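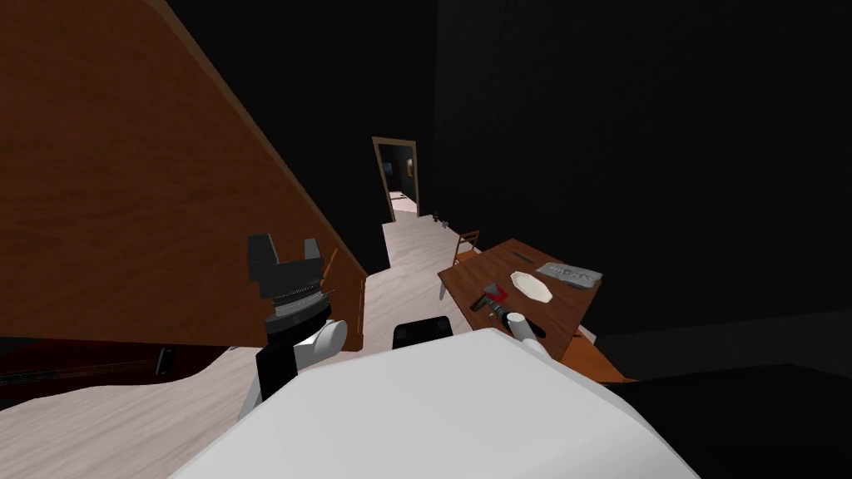

SKARNORA, December

I had planned on half an hour with the woman who writes the simulation rules at Foulkes, and I left after dark with a notebook full of scribbles and a cold cup of tea I never got to. She asked me to leave her name out ("put the rules in, they're the interesting part"), so I will.

Her rulebook is called Fondolholm, after the street where the first version got typed up, and it covers how the team sets up and signs off household tasks in simulation before anything goes near a real kitchen. It has 32 rules. I figured most of them would be about collisions. Nope! A lot of them are about tables.

"People love a clean table with one cup in the middle," she told me. "Then you go to somebody's house and there's a plate, a tray, a couple of tools, a pen. So rule four says you don't get to tidy up before the run."

I asked about the tools, because a red and black one and a dark handle right beside it seemed like asking for trouble. She lit up at that. Anything with a handle has to be approached at the handle, she said, and the arm that isn't working has to be somewhere the operator can see it. "I don't care if it looks silly sticking up in the air. I care that I know where it is."

And the lighting? Those walls are nearly black, and I said I'd be bumping into the chairs myself. Her answer was that homes are dark in places and that a task passed only in bright rooms gets sent back. Teams have to run each task in six lighting setups, and they can't pick their favorite to report. They report the worst one.

That rule did not go over well. "Oh, they hated me for a month," she said, laughing. "Somebody had a beautiful 300-run result and I made them throw it out. It was all one room, one camera tilt, same plate in the same spot. What did we learn? We learned about that plate."

We got onto Cliner, the logging tool everybody there grumbles about (I heard two separate people grumble on my way to the restroom). It keeps every attempt, including the ones an operator stops by hand, and you can't delete any. She showed me run 2328, which has its own page of notes. I couldn't follow half of it, but the gist was that the operator stopped early, wrote down why in plain words, and the reason ended up as a new rule about chairs tucked under corners.

"That's my favorite kind of entry," she said. "One sentence, no excuses, and the time of day."

I wanted to know which rule she'd drop if she could. She thought for a good while. Probably the naming one, she said, the one that makes you spell out every object in the setup file before you start. It's slow, and she skips it herself on Cliner test runs, "which you can print, they all know."

She's working on the next version now, and the section on doorways is still blank.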